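The Long Goodbye to a Wooden Tabletop

By Qistina Ngau

I bought my worktable from a closing-down sale in Kumbridge for 414 dollars, which the seller described as a steal without saying who was stealing. It was blond, it was solid, and for a week I made everyone who came over stroke it. Then I set down a mug.

People who own pale wood fall into two camps. One camp oils, wipes and frets. The other owns a large tablecloth. I have spent seven years commuting between them, and I've come to think the grain is the whole point. Straight lines, a few darker streaks, a small knot here and there to rest your eyes on while you're on hold with the bank.

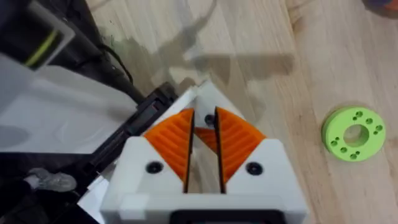

What the oil can promises

Eyvindsson, who runs the finishing bench at Flonden and has forearms like newel posts, puts two thin coats on everything and won't discuss a third. I asked him why. He looked at me the way a vet looks at someone who feeds the dog toast.

His method is dull and it works. Sand with the grain, wipe off the dust, rub in the oil, wait, rub off whatever the wood refused. The waiting is where amateurs come to grief. I came to grief in September, with a tray of seedlings, a humid evening and a surface that stayed tacky long enough to keep a permanent record of the local newspaper.

Butcher block is the forgiving cousin. Planks side by side, plenty of thickness, and a scratch across it looks like experience. 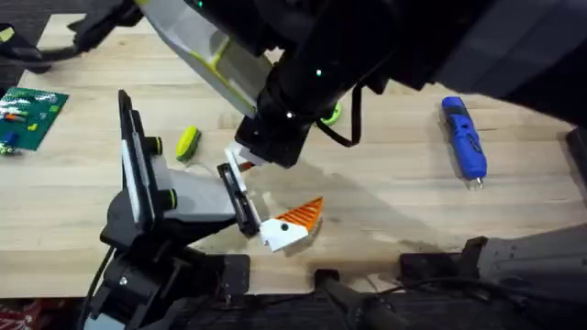

Sponges are another matter. Eyvindsson allows one on his bench provided it's wrung out until it squeaks, and he has been known to check. The rough side is for pans. Use it on an oiled top and you'll get a dull patch the size of a saucer, which you will then cover with a saucer for the rest of your life.

Over at Prillgate they swear by soap flakes and a cotton rag, and their tables do have a chalky sort of calm. I tried it. My table looked very calm and smelled like a boarding school.

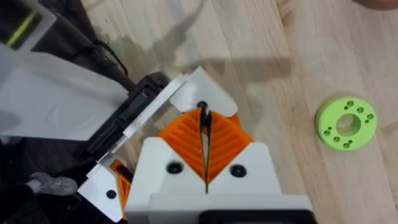

Can you oil over an old water ring?

Sand the ring out first, going with the grain, then oil the whole top so the patch doesn't show. Oil on its own tends to leave the mark where it was, only shinier.

I did mine last weekend, both coats. The mug is back in the same spot, on a coaster this time, and the coaster has started to leave a ring.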